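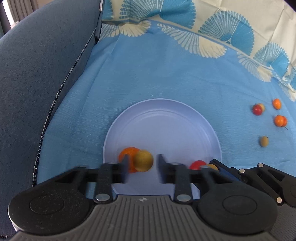

Tooling update: the episode splitter has a new rule

If you pulled the Mercado tools in April, you already have the new splitter. It changes where one pick ends and the next one starts, so it is worth a few minutes before you retrain anything.

The old version cut a recording every time the fingers opened past a fixed width. That was fine for blocks. With small fruit it made a mess, as people open and close the gripper a little while they line up on something round. A single pick could come out as four short clips, three of them with nothing in the fingers. The policy learned from those clips too, and what it learned was to hesitate.

The new rule looks at three signals together: finger width, the speed of the wrist, and whether the tracked object moves with the fingertips. A cut is made only when the fingers are open, the object has stayed put for 7 frames, and the wrist has started to move away. Kristine Lacson wrote the first version over a weekend and then spent much longer on the cases where two grippers are close together. In those, each hand now gets its own timeline, and the two are joined afterward by clock time.

We ran it over the fruit-and-plate set, which has 2,419 episodes under the old rule. The new one is slower, mostly in the tracking step, and you should plan on an overnight run for a set that size. If you only need to check a few recordings, pass the short list option and it will skip everything else.

There are two known problems. The tracker still swaps labels when two fruits of the same color touch, and it can lose an object that goes behind a fingertip. When it loses one it now writes a gap to the log. The old code filled in a straight line, and a few of us trusted those lines for longer than we should have.

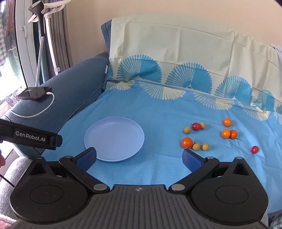
Start-of-episode check

Dunico, the viewer, can now flag recordings by their opening frames. It runs the detector on the first 80 frames and stores what it finds: the plate, the loose fruit, and how far apart the fingers are. An empty plate with the fruit beside it and the fingers wide apart passes as a clean start for the plate task. Anything else goes to a review list, where you can accept it, trim it or drop it.

The check reads the plate outline first, then looks for fruit inside and outside of it. Pale fruit on a bright sheet gets lower scores than red or orange, so the threshold is set per class. Please leave those values alone unless you are working on the detector - they are shared with the Edside planner, and a change there shows up as missed grasps.

The review list holds up to 3,000 entries before it starts a second file. Export works as before. Support for the older Fedico log format is still in, but it will be removed in the next release, so convert any logs you want to keep.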